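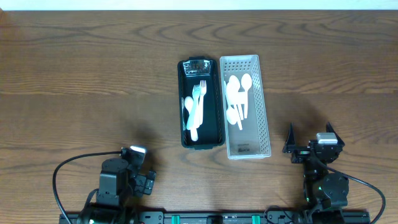 I have been reading the Orkano paper again, the one on learning from mixed-quality demonstrations, and I still don't believe the headline. The claim is that you can throw every recorded attempt into training, good and bad, and let a learned score decide how much each one counts. Raghavendra Salian at Tavelham asked me in February what I thought of it, and my answer then was "show me cutlery". Plastic cutlery is a horrid thing to sort. In the black tray there are two forks lying across each other with a spoon beside them, and in the translucent one there are four spoons in a heap, all white, all overlapping. A policy that does well on neatly spaced wooden blocks has told me very little about that.

The authors trained on 1,704 demonstrations and compared against a hand-cleaned set of 912. The big set won. Fine, but it is also nearly twice the size, and the paper never gives us the run I want most, which is 912 picked at random from the large set with the scoring switched on. Without that I can't tell whether the score is doing anything or whether more data simply helped, as more data usually does.

My second grumble is about what counts as a bad attempt. If I reach for the top spoon, miss, and come back for it, is that a poor demonstration or a very useful one? The score in the paper marks it down for being slow. I would have thought recovery was the bit we are short of! Two arms make this worse, as one of them may be waiting quite sensibly while the other fiddles about, and a score based on time sees only dawdling.

Rao's method from before that had the same trouble and at least said so in the limitations section.

I will give them the appendix. The failure list is long and frank, and they report every trial, including the ones where the gripper closed on air. I wish the Alletti people had done the same - their success rate came with no account of the starting layouts at all.

So I'm going to try the missing run on forks and spoons, capped at 900 to keep it manageable, with the starting layouts fixed in advance and the same ones used for both policies. If the score earns its keep I'll say so on this blog. Raghavendra thinks it will. He has also asked me to put the misses up alongside the hits, and I've said yes.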